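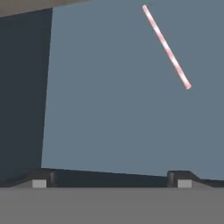
Pink and white stripes on a blue-gray background

How I Make Pulled Peppermint Sticks at Home

Posted 2023-01-11

I know, the holidays are over and everybody is supposed to be eating salad. But I still have half a bottle of peppermint oil in the cupboard, and my friend Azucena Xolalpa wants a big jar of these for her shop in Wisterport by February, so it's candy season in my kitchen a while longer!

You'll need 2 cups of white sugar, half a cup of light corn syrup, half a cup of water, a quarter teaspoon of cream of tartar, half a teaspoon of peppermint oil (the food-grade kind, and make sure it's oil and not the baking extract) and a few drops of red gel coloring. For tools, get out a heavy saucepan, a candy thermometer, two rimmed baking sheets, a bench scraper, kitchen scissors and a pair of heat-safe gloves. Mine are cheap cotton ones with food-safe nitrile gloves pulled over the top.

Butter both baking sheets before you turn on the stove. Set the oven to its lowest setting too, somewhere near 200°F.

Put the sugar, corn syrup, water and cream of tartar in the pan and stir over medium heat until you can't see any grains. Then put the spoon down and leave it alone. If sugar sticks to the sides of the pan, wipe it down with a wet pastry brush. Clip on the thermometer and let it boil to 300°F. It seems to sit at 230°F forever and then the last stretch goes fast, so don't wander off to fold laundry like I did the first time (that pan went in the trash).

Take it off the heat, wait for the bubbles to settle and stir in the peppermint oil. Keep your face back! The steam is strong enough to make your eyes water, and kids and pets should be out of the room for all of this.

Pour two-thirds of the syrup onto one sheet. Stir the coloring into the rest and pour that onto the other one. Slide the colored sheet into the oven to stay soft while you work on the white.

When the edges of the white batch start to firm up, fold them into the middle with the scraper. Keep folding until you can pick the whole thing up with your gloves on. Now pull it out like taffy, fold it in half, twist and pull again. It goes from clear to satiny to bright white in a few minutes. My arms are always sore the next day.

Shape the white into a fat log. Roll the colored candy into two or three ropes, press them along the sides of the log, and start pulling from one end, twisting as you go. Snip off pieces with buttered scissors and roll each one back and forth on the counter until it cools, or it'll sag into an oval.

If the log gets too stiff, give it a minute or two in the oven. I got pale, patchy stripes for ages before I figured out I was being stingy with the gel — three or four drops is a better start than one.

Once they're completely cool, wrap them right away in wax paper or cellophane and keep them in a jar with a tight lid. Don't put them in the fridge, they go sticky. For the dirty pan, fill it with water, bring it to a simmer and the leftover sugar melts right off.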